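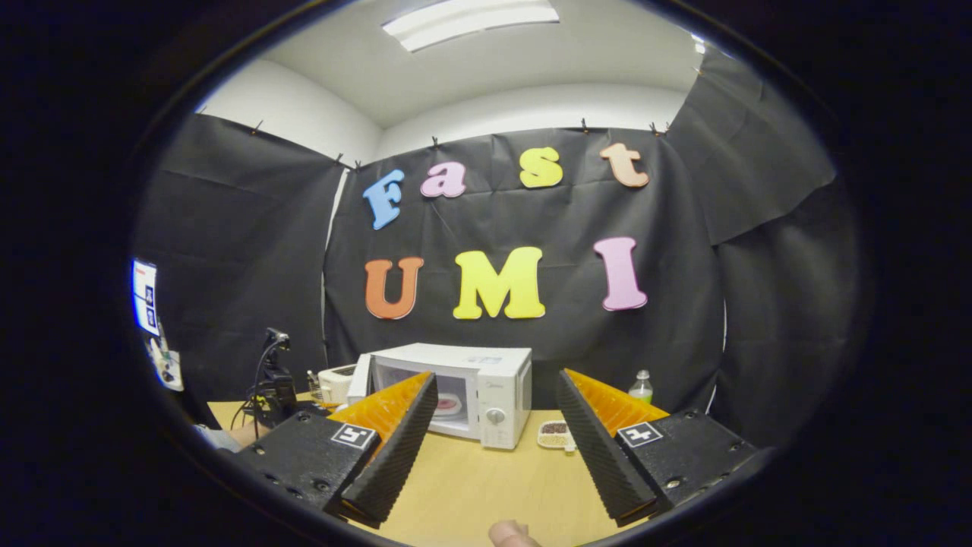
Plate in, door shut, both fingers open.

THE TRIAL PERIOD

The Hepburn Home Teaching Kit was on offer for $266 a month, and Senga Purves had been sent to Joncombe to decide whether it was worth it.

She reviewed things for a magazine that people read in waiting rooms. In the past year she had passed judgment on a heated mailbox, a pillow with opinions and a lawn mower that had gone to live with a neighbor. Her editor liked the reviews short and the verdicts in stars.

"You hold it like this," said Magnus Gourlay, and put the gripper in her hand. It was heavier than it looked in the brochure, where a woman in a linen shirt held it the way you would hold a peach. "You squeeze, the fingers close. You do the chore, it records the chore. Later the robot does the chore."

"Where's the robot?"

"The robot is extra," said Magnus.

She wrote that down.

He had set her up at a table with a microwave on it. Her task was to open the door, take out the plate, put the plate on the table, and close the door. She had been doing this at home since college without any training, and she said so.

"Great," said Magnus. "Then you're an expert. The system loves an expert."

The first time, she used her free hand to steady the door.

"We don't use that one," Magnus said.

"I was born with it."

"The robot wasn't."

The second time, she got the plate halfway out and stopped to scratch her nose with the gripper, which closed gently on the end of it. Magnus watched his screen with great tenderness.

"Do I do that one again?"

"We'll keep it in the maybe folder."

By four in the afternoon she had learned several things that were not in the brochure. A plate, approached with two stiff fingers, is mostly edge. A microwave door has a point in its swing where it would like to be left alone. And if you sigh during a demonstration, your whole arm sighs with you, and somewhere in the data there will be a small dip at just that spot, to be handed down to every kitchen that signs up.

"So if I teach it badly," she said, "it does it badly."

"It does it like you," said Magnus. He seemed to think this was kinder.

"How many times do people usually have to do this?"

He looked at the ceiling. "Depends on the chore."

"This chore."

"A customer over in Skurkcombe was happy after 3147."

Senga put the gripper down on the table and flexed her hand, which had begun to feel like something rented. "He took a plate out of a microwave 3147 times."

"She. And she put some of them back in. It's a separate module."

"And now the robot does it for her?"

"She never bought the robot," Magnus said. "She told us she'd gotten to like the quiet."

Senga considered how many stars that was.

He brought her a coffee and the price list. The Basic plan covered one chore. The Family plan covered up to 17, provided they were what the company called related. Taking a plate out of a microwave and taking a bowl out of a microwave were related. Taking a bowl out of a cupboard was not, on account of the hinge. At the bottom of the page, in gray, it said that Skuklow, the parent company, would keep a copy of everything.

"Everything?"

"Just the motions. The general idea of how you do things."

She thought about that on and off for the next hour. She had lived alone for a while now, and it had been some time since anybody took an interest in the general idea of how she did things. Her ex-husband had once asked her to stop loading the forks that way, and that was about the extent of it. Now there was a man at a screen saying, "Nice wrist," and meaning it.

"Once more?" said Magnus.

She picked up the gripper. She opened the door, let it have its moment at the awkward point, and went in low from the left. The plate came out level. She set it down without a click and closed the door with the flat of one finger, a touch she had come up with herself and had told no one about.

Magnus leaned toward the screen. "Huh," he said. "What was that at the end?"

"That's how I do it."

"It's good. Can you do it again exactly the same?"

She could, and did, and then did it until the building's heat went off and he had to ask her, with real regret, for the gripper back.

The review ran in July. She complained about the weight, the price list, the gray print and the absence of a robot. She gave it two stars, and her editor called to ask why the company had her down for the Family plan.

"It's research," said Senga, who had the phone wedged against her shoulder. She needed one hand for the gripper, and the other one we don't use.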